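Why Do We Send Invitations?

An invitation is a message that asks someone to come to something. It can be a card, a letter, a phone call or a text. The message can be very short, but it has a few jobs to do.

What an invitation has to say

A guest needs to know who is giving the party, what the party is for, where it is, and when it starts. Most invitations for children also say when the party ends, so that a parent knows when to come back.

Leave one of these out and people will have to ask. When Maksym Koval turned nine, his cards had the street name but no house number. His mother got 2 phone calls before lunch, and one guest rang the bell next door.

What does RSVP mean?

You may see the letters RSVP at the bottom of a card. They stand for four French words, "répondez s'il vous plaît." In English that is "please reply." You should answer even if you can't come. The person giving the party has to buy food and set out chairs, and they can't do that well if they are guessing. 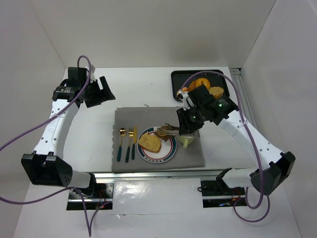

Some cards say "regrets only." That means you reply only if you are not coming. If you say nothing, the family will expect you.

Who gets one?

This part can be hard. A small apartment won't hold a whole class, and a picnic in the park might hold two classes. Talk with a grown-up about how many people can come, and then write the names down. If you are asking only a few children from your class, mail the cards or have a parent send a message. Don't hand them out in front of everyone else.

Very big parties need very long lists. The town of Flellitell holds a harvest supper every August, and last time 1156 invitations went out, one to each home. Larysa Tymoshchuk and Rami Nimri wrote the addresses by hand. It took them about a month.

When should you send it?

Two or three weeks before the party is a good time for most birthdays. If you send it too early, people forget. If you send it too late, they may already have plans. For a wedding, where guests may have to travel a long way, cards go out a couple of months ahead.

Paper or screen?

Both work. A message on a screen gets there right away and costs nothing to mail. A paper card can be pinned up on the fridge, and you can draw on it. If you make your own, write the date and the address in dark ink and keep the glitter away from the words.

Words to know

Host: the person giving the party.
Guest: a person who is asked to come.
Reply: an answer.
Regrets: a polite way of saying you can't come.

Written by Luminița Ursu
2022-11-04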